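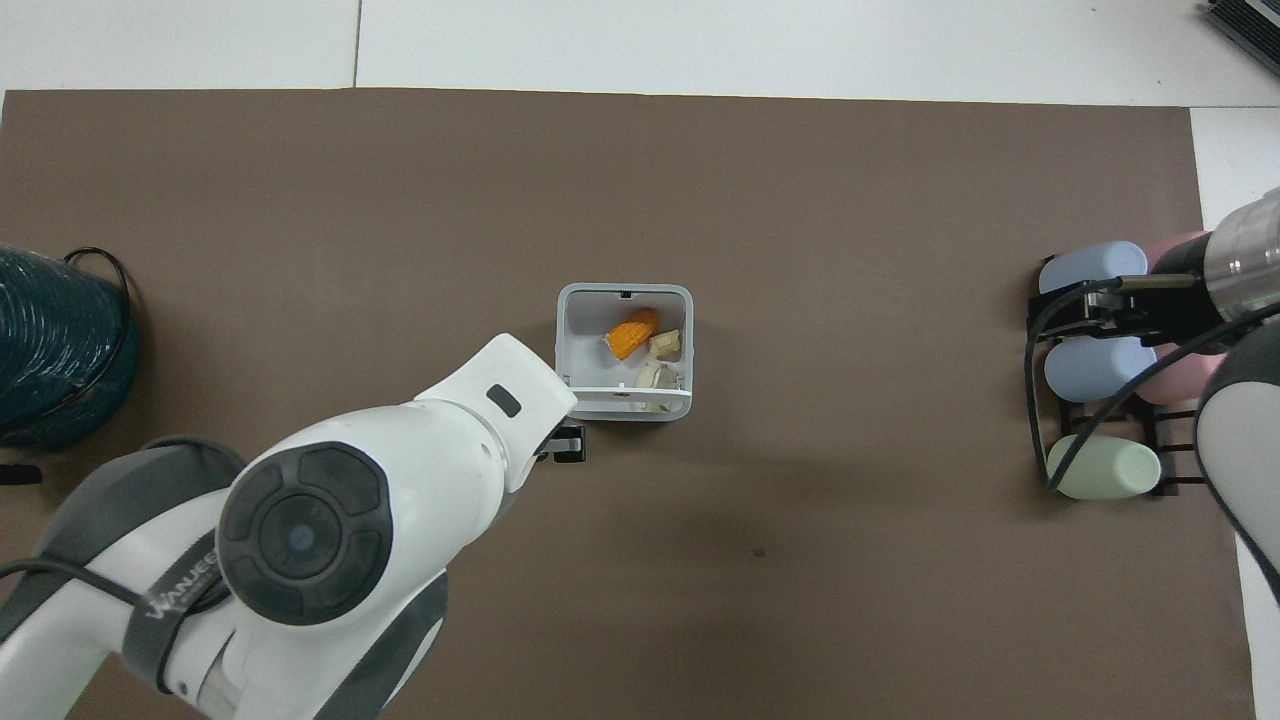 Our table at the Tiedemann building, with the corn already in the bin

2019-08-12

OK so I promised a thread about the summer robot class and then I went quiet, because the class ate my whole life. Catching up now while my lunch gets cold!

Quick background for people who only follow me for the bread posts: evening class in Drirkau, two robot arms, one table, six of us in the group. We started in July. I had never touched a robot before, unless you count the vacuum, and the vacuum and I are not on speaking terms.

Our project is called Okau. It doesn't mean anything. Someone typed it as a placeholder in the sign-up sheet and then it was on the schedule and on the shelf label and that was that.

The job sounds tiny. Play food goes into a small white box, the flap gets dealt with, and the cups on the rack get handled by whichever arm isn't busy. I could do it with one hand while on the phone. It has taken us weeks.

First thing I learned: "right arm" means the ROBOT'S right. If you're on the far side of the table facing it, that's the one on your left. We lost most of an evening to this. I was yelling "right, go right" at a person who was going right, perfectly correctly, just not my right.

So now we have blue tape on our own sleeves. It looks silly and it works great.

Second thing: play food is hard! The corn has that bumpy surface, so the fingers can get hold of it pretty well, but it's long, and if you grab it near one end it swings. You really want the middle. The cube is the nice one, everyone wants to be on cube duty. Then there's the crumpled one, which we all call "the dumpling" and which has a different best grip every single time you put it down.

I got very attached to the dumpling. When I drive, I go for the dumpling first, to get it over with. Others save it for last. We have had words about this.

Third thing, and this one is for anybody about to start a class like this: slow down before you get to the box, way before you think you need to. The walls are low and the gripper is wider than it feels when you're looking down on it. I kept coming in at a slant and nudging the whole box across the mat. Come in high, stop, line up, go straight down. I say it out loud now like a kid learning to cross the street.

Our teacher is Nele Schwerdtfeger and she is wonderful and also completely merciless about notes. Every run gets a line in the notebook. Who drove, which arm, what got picked up, what went wrong. If you write "bad" she hands it back and asks "bad how?"

I grumbled about it for a week and then I needed the notes. I was sure my drops were all on the corn. Went back through the pages and nope, it was nearly all the cube, the easy one! I'd stopped paying attention on the easy one.

Someone asked in my messages if we write code. A little? We mostly move the arms through the job ourselves and save the runs, then use the good ones for the next stage. The goal for the class is 300 saved runs. My best evening was 39 and I went home and lay on the floor.

There's a real rhythm to it once you get going. Reset the food, check the rack, back to start, go. Reset, check, back, go. I hum. I've been asked to hum less.
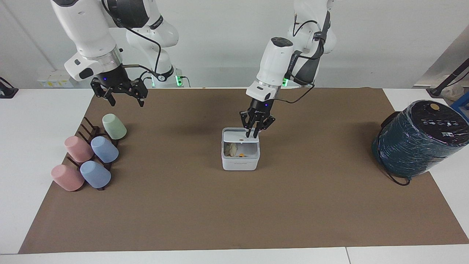 The flap! Fingers of the left arm right on it, right arm waiting over by the cups

OK, the flap. I need to talk about the flap.

In your hand it's nothing, you just tip it with a fingertip. With a gripper you have to choose: do you pinch it, or do you push it with the tips? We split right down the middle, team pinch and team push, and I am team push until I die.

Team pinch says you have more control. Fine, yes, if you land in exactly the right spot. Team push says you can be a bit off and still be okay. I'm always a bit off, so there you go.

What helped us most was small and boring. We put a pencil mark on the paper for where a corner of the box goes, so it starts in the same place every run. Before that I was blaming my hands for things that were really just the box sitting somewhere new.

Nele's tip was to look at the gap between the fingers and the flap, and quit watching the fingers. I didn't get it at all the first time she said it. Then I tried it and, well, my pushes got a lot calmer. Still don't fully know why.

Having two arms is the part I thought would be twice the fun, and it's more like twice the worry. While one is down in the box, the other one needs a spot to hang out. Ours waits over by the rack, fingers a little open, pointing down. Early on we just left it wherever it happened to be and then forgot about it, and you can guess how that went. (Nothing broke. There was a lot of gasping.)

Cables, also. Nele has us walk them with our eyes before each run, wrist to base, both arms. I skipped it once when I was in a hurry and she made me start the run over, in front of everybody.

The cups deserve their own post. Two pink, two blue, one green. I like the green one best because it sits by itself up at its end of the rack and you can get to it without bumping a neighbor. The middle row is where my patience goes to die.

Every group has to do a short write-up with a page on what you'd change. Mine, so far: thinner pencil marks, a second notebook, and a stool at the right height. I've been perched on one that's made for a much taller person and my back has opinions.

The group after us is doing a thing called Plusano, which is sorting, as far as I can tell. They wander in early and watch our last few runs over our shoulders. One of them is team pinch. I'm being very polite about it.

To the person who asked whether you need to be good at math: I'm not, and I'm doing okay. Being willing to do the same little thing over and over and write down what happened matters a lot more, at least at this level. If you can get through a jigsaw puzzle with a big blue sky in it, you'd like this class.

To the person who asked if it's expensive to try this at home: no idea, sorry! I use what's on the table when I get there. Ask at whatever school is near you, ours had a sign-up sheet right by the door and I only saw it because it was raining and I ducked in.

We have 3 evenings left. I'm down to drive the left arm on the next one, flap and all, and I've asked for first turn while I'm still awake.

Bread posts will be back after that. I've got a rye going right now that I should have fed this morning, so I'm off to do that.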